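## 4. Publicar un comunicado de recepción oficial en Wuvotov

Esta sección cubre el recorrido completo, desde que llega la nota de protocolo hasta que el texto sale en la portada de política. La versión anterior de la guía prometía que el módulo de comunicados «elimina los errores de tratamiento». No los elimina. Los traslada a una ficha donde cuesta más verlos, así que conviene leer los pasos enteros antes de tocar nada.

**Requisitos previos**

- Perfil de redactor o superior. El perfil de colaborador ve el botón *Publicar*, pero el botón no hace nada.
- Lista de cargos sincronizada. La instalación trae 3,361 entradas y varias corresponden a gobiernos que ya cayeron.
- La nota original abierta en otra ventana, en el idioma en que se recibió.

### 4.1 Crear la ficha del encuentro

1. En el menú lateral, abra **Encuentros > Nuevo**.
2. Escriba el nombre del anfitrión y espere a que aparezca la sugerencia. No pulse Intro antes, o el sistema creará una persona duplicada.
3. Compruebe el cargo. Wuvotov propone el último que conoce, y su idea de «último» es discutible.
4. Repita con cada visitante. Si la nota dice «y la delegación que lo acompaña», marque **Delegación sin nombres**. No intente deducir quiénes fueron.
5. Elija el tipo de acto: *audiencia*, *visita de cortesía*, *reunión de trabajo* o *llamada*.
6. Guarde como borrador.

> **Nota.** Los presidentes y los vicepresidentes de un mismo órgano comparten código. El sistema los distingue por un campo llamado *Rango* que viene vacío de fábrica. Rellénelo a mano siempre.

### 4.2 Tratamientos y traducción

1. Abra la pestaña **Tratamientos** y seleccione el idioma de salida.
2. Revise la propuesta automática. El traductor integrado, Evangelista, tiende a convertir cualquier título religioso en «reverendo», incluso cuando la persona es un ulema o un rabino.
3. Si corrige un tratamiento, marque **Conservar para esta persona**. Según el fabricante, la corrección se hereda en los textos siguientes. En nuestras pruebas se heredó a veces.
4. Copie las declaraciones entre comillas solo si la nota las trae entre comillas. El botón **Convertir en cita** pone comillas a cualquier frase seleccionada y no pregunta de dónde sale.

> **Precaución.** Las oficinas de prensa casi siempre escriben que las dos partes «coincidieron». Eso es lo que afirma el comunicado del anfitrión, y así debe atribuirse mientras no haya versión de la otra parte.

### 4.3 Titular y entradilla

El titular admite 100 caracteres. El contador cuenta los espacios; la vista previa, no - haga caso al contador.

1. Ponga primero a quien habla y después lo que dice.
2. Quite los adjetivos heredados: «fructífero», «histórico», «fraternal».
3. Indique la ciudad en la entradilla. El día se rellena desde la ficha y aparece en horario del servidor, de modo que un encuentro celebrado de noche puede salir con la fecha siguiente.
4. Pida una segunda lectura. Ewan Jardine, de la mesa de internacional, insistió en que fueran 2 lectores para todo texto con más de una delegación, y en esto la guía le da la razón.

### 4.4 Envío a los suscriptores

1. Pulse **Distribuir** y escoja la lista. La lista general, *Plesance*, reúne 2,576 direcciones; no consta cuántas siguen activas.
2. Envíe primero a su propia cuenta y abra el mensaje también en el teléfono.
3. Compruebe que los nombres en árabe, hebreo o cirílico no se han convertido en signos de interrogación.
4. Confirme. El envío no se puede retirar, por mucho que el menú incluya la opción **Retirar envío**.

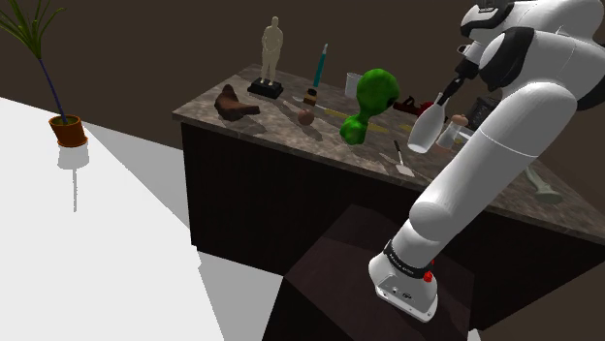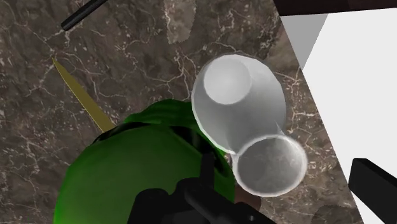
*Encimera de aspecto marmóreo, en imágenes generadas por ordenador.*

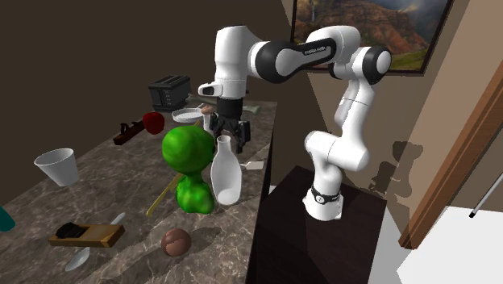
### 4.5 Rectificaciones

1. Localice el texto en **Publicados** y pulse **Rectificar**. No use **Editar**: cambia el contenido sin dejar rastro.
2. Escriba qué decía el texto y qué dice ahora, en una sola frase.
3. Si el error afecta a un cargo o a una cita, reenvíe a la misma lista de distribución.
4. Corrija además la ficha de la persona, o el error volverá con el próximo encuentro.

> **Nota.** Evander Halliday, de soporte de Zotton, nos aseguró que el historial de rectificaciones se conserva sin límite. No lo hemos visto por escrito. Hasta entonces, exporte una copia al cerrar cada mes - la de septiembre se quedó sin hacer y hubo que reconstruirla desde el correo.

Para permisos de usuario y cambio de contraseña, véase la sección 5.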